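September, late, kettle on

What a day with the left gripper! It has been closing lazily since the start of the month and I finally had the whole morning for it. Cover off, old grease out with a cotton bud, fresh grease in, cover back on. The travel came up at 67 millimetres, exactly what Friederike wrote on the sheet when we built the pair. I could have danced.

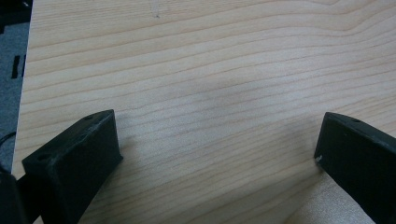
Finger alignment was next, and I do love this job. You slacken the screws, close the jaws on the brass gauge, nip everything up, open again and look for any lean. I look over the bare board every time, with the pale wood showing between the two black fingers, and the gap reads so much more clearly than it ever did over the old dark mat. Then the zero goes into the Renotis software, 46 on this one, and I write it in the book as well (Volker lost a whole set of zeros last spring and we all suffered for it).

Eamon turned up with the new cable clips from Fröhlich and we spent a happy hour arguing over how much slack a wrist needs. He wins, I think. A hand's width more than I had, and the plug no longer gets tugged at full reach.
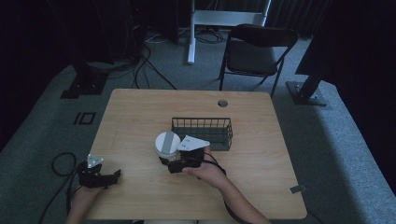

Does the zero need setting again after every regrease? Only if the fingers have been off or the reading has drifted, and a quick close on the gauge will show that.

Dörte wants the right one done the same way, and I can't wait. Must order more grease first, the tube is nearly flat.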